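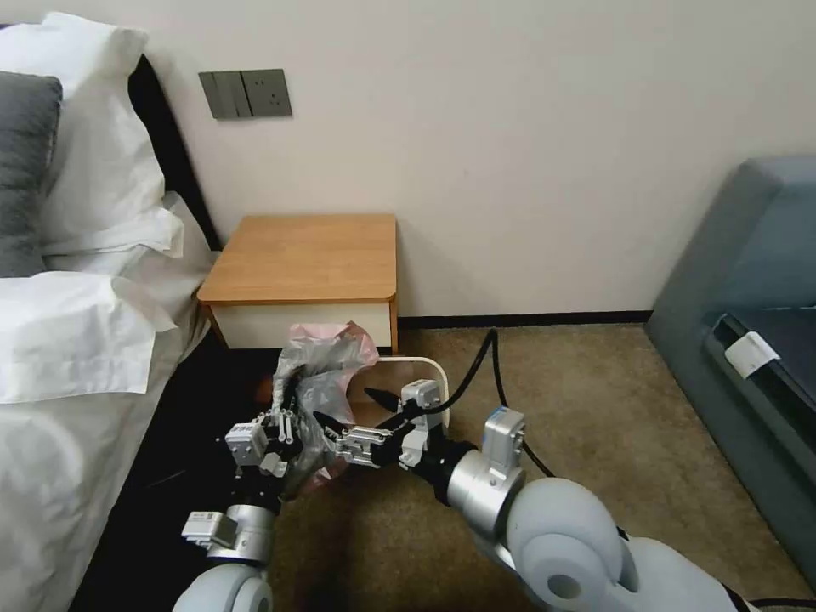

Posted by Anel Gumede in Bedrooms, October

I have read a lot of advice about bedroom clutter and I trust very little of it. Most of it ends with you buying something. So when a storage newsletter called Drader told me that my problem was "transitional plastic", I nearly closed the tab. Transitional plastic, if you haven't had the pleasure, means the bags that things arrive in and never quite leave. Bedding bags, dry cleaning film, the crackly stuff that comes around pillows.

I kept reading only because there was a crumpled one down low by my bed, down in front of the nightstand.

The Drader position is that you should keep these bags, flatten them, and file them upright in a special box. The box costs $48. I want to be fair to the box. It has a lid. But I fail to see how a person who can't deal with a plastic bag is going to deal with a plastic bag and a box.

The other school says a bag by the bed is useful as it is: leave it open, drop in receipts, tissues, clothing tags, then take it out when it's full. I tried that for 4 weeks. It works fine if you don't mind the noise. Clear plastic crackles every time your foot touches it, and mine slumped over whenever there was less than a handful of trash in it. By the second week I was tossing things in its general direction and calling it good.

The nightstand doesn't help. I like it well enough - light brown top, rounded corners at the front so I don't gouge my hip at 2 a.m. - but it's small, and a small nightstand is a machine for putting things on the floor. A lamp, a glass and a book and you're done. The white drawer front looks like it's hiding a generous drawer. It holds chargers and a tube of hand cream, and it sticks if you ask it for more.

My friend Tiago Baptista swears by the Raju method, which he got from a podcast. You empty the floor beside the bed completely each night, then you're supposed to sleep better. He says he does. He also cut out coffee the same week, so I'm not sure the floor deserves the credit.

What I did in the end was dull. I picked up the bag, shook it out over the kitchen trash, and put it with the others for the store drop-off. (Check that your store takes film plastic. Mine does, in a bin behind the carts, and the sign is so faded I walked past it for a year.) A little metal wastebasket from the hall went in the closet, where I get undressed anyway. Tags and lint end up there without any planning on my part.

The duvet is the part I haven't solved. It's white, and it hangs down far enough on that side to sweep up whatever I leave near it. I've been told to fold it back, or tuck it, or buy a smaller one. Tucking lasts until I get into bed. A smaller one would start a fight over covers that I would lose.

So the floor by the nightstand is clear as I type this, and I give it until the next pillow delivery. If anyone has paid for the Drader box and still uses it after six months, I'd like to hear from you. Please say whether they sent it to you for free.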